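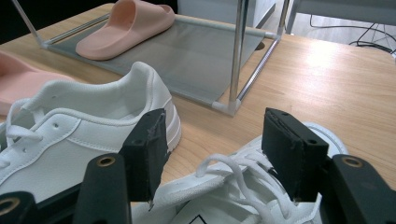 Schuhregal mit Metallstäben kippelt, obere Platte biegt sich durch

Gefragt im November 2022 – Kategorie: Möbel & Aufbewahrung – 3.314 Aufrufe

Ich habe ein zweistöckiges Schuhregal von Lurell zusammengesteckt. Aufbau: dünne silberne Metallstäbe, Eckverbinder aus hellem Kunststoff, zwei graue Böden, der obere durchscheinend. Schrauben gibt es keine, alles wird gesteckt.

Zwei Probleme:

1. Das Gestell steht auf der Tischplatte nicht plan. Ein Fuß hängt in der Luft, geschätzt zwei Millimeter. Auf dem Fliesenboden im Flur dasselbe, nur an einer anderen Ecke.

2. Der obere Boden gibt in der Mitte nach, sobald ein Paar Sneaker mit dicker Sohle darauf steht. Badelatschen gehen.

Auf dem Regal sollen später nur zwei Paare stehen: weiße Sneaker, niedrig, mit Schnürung, und rosa Slides mit breitem Riemen und dicker Sohle. Meine Küchenwaage zeigt für einen Sneaker knapp 300 g. Das kann für so einen Boden nicht zu viel sein. Die Anleitung besteht aus einer Zeichnung ohne Text. Eine Traglast habe ich nirgends gefunden.

Ist das ein Fehler beim Zusammenstecken oder ist das Material zu schwach? Und welches Paar gehört nach oben?
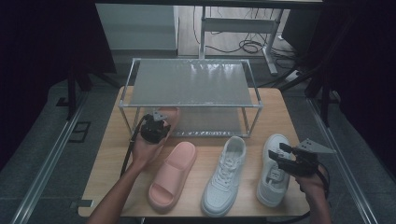
Nachtrag: Die Stäbe sind alle gerade, ich habe sie einzeln auf der Tischplatte gerollt. Die Verbinder sind ohne sichtbare Risse.

3 Antworten

Antwort 1 (als hilfreich markiert)

Kippeln bei gesteckten Gestellen kommt fast immer daher, dass ein Stab nicht bis zum Anschlag im Verbinder sitzt. Dass bei dir mal die eine, mal die andere Ecke in der Luft hängt, spricht für einen Verzug im Rahmen plus leicht unebene Fliesen.

Vorgehen:

Böden herausnehmen. Das Gestell auf eine ebene Fläche stellen und die senkrechten Stäbe nacheinander mit der flachen Hand nach unten drücken. Wenn einer nachgibt, saß er nicht. Gummihammer nur mit Lappen dazwischen, der Kunststoff der Verbinder platzt sonst an der Kante auf.

Danach beide Diagonalen der oberen Ebene messen. Bei meinem Gestell (anderer Hersteller, Tukis, gleiches Prinzip) lagen sie 45 mm auseinander, nach dem Nachdrücken war die Differenz weg. Zulässig würde ich zwei bis drei Millimeter nennen.

Zum Boden: Solange der Rahmen verzogen ist, liegt die Platte nicht auf allen Seiten auf und biegt sich in der Mitte stärker durch. Also erst den Rahmen richten, dann neu beurteilen. Prüflast: eine Packung Mehl, 1.000 g, mittig aufgelegt, über Nacht stehen lassen. Bleibt am nächsten Morgen nach dem Entlasten eine Delle, ist die Platte zu weich und ich würde reklamieren.

Die Sneaker kommen nach unten, Slides nach oben. Schuhe mit der Ferse an den Rand stellen, dann liegt mehr Gewicht nahe am Stab.

Antwort 2

Filzgleiter drunter, fertig. Ich hab die von Grastik genommen.

Antwort 3

Ergänzung zu Antwort 1: Prüfen, ob die Platten vertauscht sind. Bei meinem Modell von Swati war eine der beiden dünner und nur für die untere Ebene vorgesehen. Man sieht den Unterschied kaum, mit dem Messschieber schon. Unterschiedliche Transparenz kann ein Hinweis sein, muss aber nicht.

Filzgleiter gleichen die Höhe aus, beseitigen aber den Verzug nicht. Bei Belastung arbeitet der Verbinder weiter und der Stab wandert wieder heraus.

Kommentar des Fragestellers

Ein senkrechter Stab saß tatsächlich nicht ganz drin, vorne rechts. Kippelt auf dem Tisch nicht mehr, auf den Fliesen noch minimal. Platten nachgemessen, beide gleich dick. Den Test mit dem Mehl mache ich im Dezember, vorher bin ich nicht zu Hause.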